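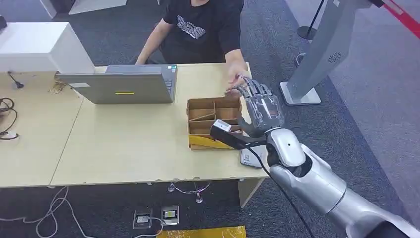 Home > Yard Help > Tickets > Tack and Girths

Ticket 1122 — girth slipping, Jurkness dressage saddle
Opened by: Abenezer Weldu, Kokusside yard
Status: waiting on rider

09:40 Saddle sliding to the left after 10 mins trot. Horse is Tinditz, cob, very round. Girth done up evenly both sides. Not the pad, tried without.

10:15 Asked for buckle holes. Near side 4, off side 2. So not even then. Told him to level them and ride agian.

11:30 Levelled. Still goes left but slower. Elastic on near side streched, off side fine. Girth bought September, used daily.

12:05 Sent spare from store, part 781, non-elastic. Same length.

14:20 Better on left rein. Right rein not tried — horse lost a shoe. Farrier booked.

Next: right rein, then check flocking with Alemayehu if it still moves. Don't close yet.

Last updated 14:32

Related tickets
Stirrup bar stiff, won't release
Girth galls, cob, 12 years
Billet strap cracked at top hole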